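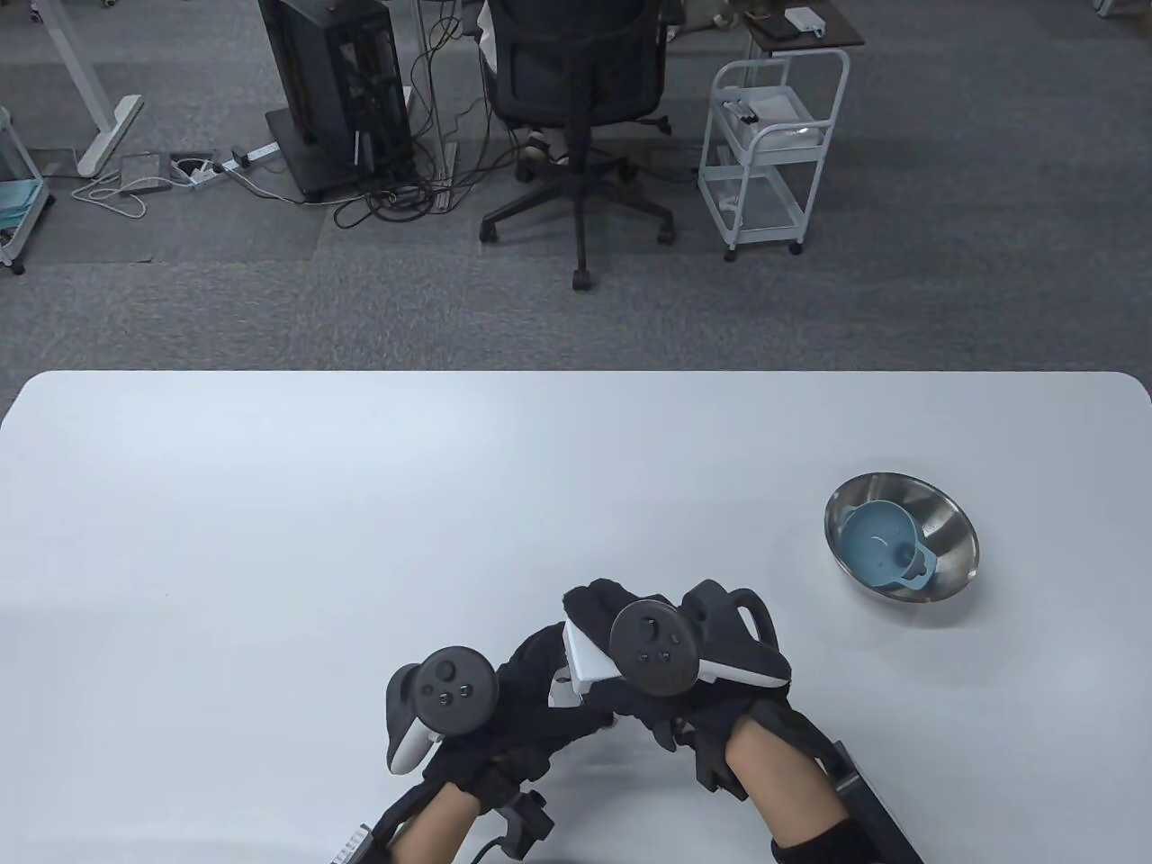 Does Shared Housing Save Water? A Look at Two Student Houses

Aleksandra Mazurek
Term project, final report

1. Background

The Grumberg housing office tells new students that sharing a kitchen cuts water use per person. The claim is on the leaflet and on the posters in the hall. I could not find a source for it, and the office did not have one when I asked.

2. Method

I read the water meters at two houses, Ackermann and Plestach, every morning in May. Ackermann has shared kitchens. Plestach has single units. Six residents also kept a diary of cooking and dishwashing, though two of them gave up early.

3. Results

Over the month Ackermann used 1308 gallons per resident and Plestach used 1347 minus the garden supply, which I could not separate out. I would not build a poster on that gap. The diaries were worse. People wrote "dishes" and left the time blank — one wrote it for a whole week in the same pen.

4. Problems

The Plestach meter was misread at least once, by me. Ackermann residents also eat on campus more often, so their water may just be used somewhere else.

5. What I would change

Separate kitchen meters, a full year of readings, and no diaries. Until then I think the leaflet should drop the claim.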